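How to Clear and Sort a Small-Parts Table

I love this job! Give me a table full of odds and ends and a free hour and I'm happy. My own sorting table is 80 cm deep, and I've found the same routine works on any flat surface, big or small.

Start with the far edge. Soft things and toys go back there in one loose row, where they're easy to see and out of your way. You don't have to decide anything about them yet – just get the middle clear.

Next, take the awkward metal and plastic pieces one at a time. Brackets with slots and bends love to hook onto cables and each other, so lay each one down on its flattest side with some bare table all the way round it.

Watches and other small gadgets get their own patch of table, screen up, bands kept in a labeled bag (mine says "Soson drawer", don't ask).

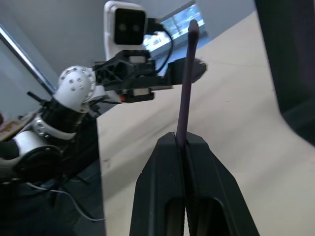
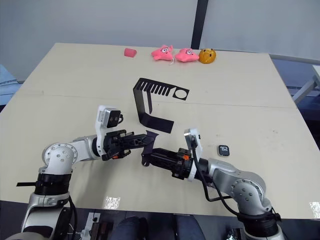
Pink star toys and the orange one along the back, black bracket in the middle
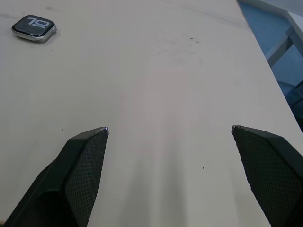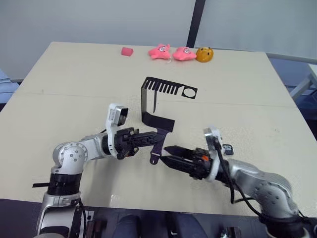

Once everything has a spot, wipe the bare areas with a barely damp cloth and let them dry before you move anything back. Then pick up one group at a time and put it straight into its box. I use nine shallow boxes, all the same size so they stack, and I write on the short end with a paint marker – it stays put much better than tape!

Loose screws go last, in a jar with a lid.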